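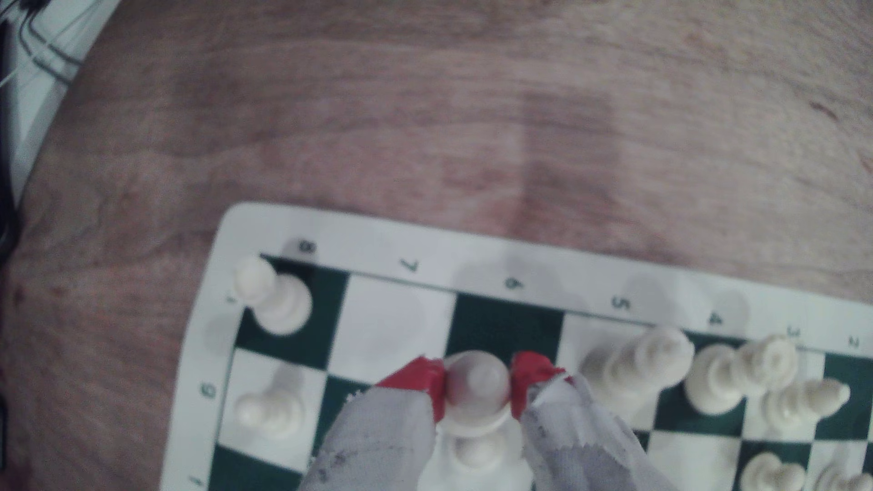
Ticket 1619
Subject: Players dropped from pairing list after round 2 import
Product: Dutari Club Manager, desktop version
Reported by: Hayley Mellor, Cerndale Chess Club
Assigned to: Declan Pearce
Priority: Normal
Status: Closed

Original report (Hayley Mellor)

We run our club ladder and our weekend events in Dutari. After I imported the round 2 results for the current event, 9 players disappeared from the pairing list. They still show up under Members, and their round 1 results are still in the crosstable, but when I click Pair Next Round they are not offered. The program pairs everybody else as if those players had withdrawn.

I have not withdrawn anyone. I checked the Withdrawn tab and it is empty.

What I tried before writing in:
Closed the program and opened it again. No change.
Restarted the computer. No change.
Ran Tools > Rebuild Standings. It finished without an error, and the players were still missing.
Opened last night's backup. All players are there and round 2 pairs fine, but of course the round 2 results are not in it.

The results file came from Liam Parsons, who enters scores on his own laptop in a spreadsheet and sends it to me as a CSV. We have done it that way since January with no trouble. We need round 3 paired before the next club night on 31st August.

Reply (Declan Pearce)

Hi Hayley,

Thanks for the clear write-up. Please don't run Rebuild Standings again for now. It won't damage anything, but it overwrites the import log and I would like to see what is in there.

Could you send me:
The CSV file exactly as Liam sent it to you. Please don't open it and save it first.
The event file from your Events folder.
The import log. Go to Help > Open Data Folder and look for import.log.
The version number from Help > About.

Declan

Reply (Hayley Mellor)

Files attached. The version is the current one, it says no updates available. The log is short because I had already run the rebuild by the time I read your message. I also opened the CSV to look at it, but I closed it without saving.

One more thing that may or may not matter. The missing players are not the bottom boards or the top boards. They are spread all through the list. Ewan Cowie is one of them and he has been a member for years. Another joined this summer.

Reply (Declan Pearce)

I can reproduce this with your files. I restored the backup on a test machine, imported the CSV, and the same players dropped out of the pairing list.

What I have found so far:

The event file is fine. The structure check passes and there are no duplicate records.

The CSV has the right columns in the right order. The scores are all valid.

The member IDs are where it goes wrong. Your club's IDs are stored with leading zeros, for example 0412. In the CSV, the IDs for the affected players have lost the zero, so that one reads 412. Members whose IDs are 1000 or higher never had a leading zero, and they import normally.

When the importer cannot match an ID, it tries to match on name. The names do match, so the score is attached and you get no error. But the player's active flag for the event is taken from the ID match only, and without one it is left blank. The pairing screen treats blank as inactive. The Withdrawn tab only lists players marked inactive by hand, and that is why it looked empty to you.

Has anything changed on Liam's side? A new laptop, or a different spreadsheet program?

Reply (Hayley Mellor)

I asked him. Same laptop, but he rebuilt the spreadsheet for this event after the old one got messy. He typed the IDs in again and says he didn't notice any zeros missing. The old sheet was set up by Aled Trevor before he moved away, and Aled may have set the column up in some special way.

Reply (Declan Pearce)

That would explain it. In the old sheet the ID column was most likely formatted as text. A new sheet treats the column as numbers by default and drops the zeros as soon as you type them.

Steps to fix the current event:

1. Make a copy of your event file and put it somewhere outside the Dutari folder.
2. In Dutari, go to File > Restore and pick the backup from before the round 2 import.
3. Ask Liam to select the ID column in his sheet and change the format to Text.
4. He will need to retype the short IDs with the leading zero. Changing the format does not bring the zeros back.
5. Have him export a new CSV and send it to you. If you want to look inside it, use a plain text editor. A spreadsheet program may hide the problem or cause it again if you save.
6. Import the file and check the player count at the bottom of the pairing screen before you click Pair Next Round.

If you would sooner not wait for Liam, you can also go to Members > Event Status, select the affected players, and set them to Active. That works, but you would have to do it again after every import until the sheet is corrected.

Reply (Hayley Mellor)

Restored and re-imported with a corrected file. Everyone is back in the list and Ewan has a round 3 game. I compared the standings against our paper score slips and they agree.

Two questions. Will the bye points from round 1 be affected by the restore? And can the program warn us if this happens again? I only noticed because I know who our players are. At a bigger event I would have posted the pairings with people missing.

Reply (Declan Pearce)

Byes are stored with the round they belong to, so the round 1 byes came back with the backup. I checked your test copy and they are all there.

On the warning, I agree the importer should say something. I have opened a change request with the developers for two items: show a message when a player is matched by name only, and keep the existing active flag when the ID is not found. I don't have a release date for either one. I have linked this ticket so you will get an email when the request is updated.

Is it OK to close this one?

Reply (Hayley Mellor)

Yes, please close. Liam has saved the corrected sheet as a template and I have put a copy in our shared folder.

Resolution
Cause: leading zeros missing from member IDs in the imported CSV. Name-only matches left the event active flag blank.
Fix: restored backup, corrected ID column, imported again.
Follow-up: change request open for importer warning and active flag handling.
Closed by: Declan Pearce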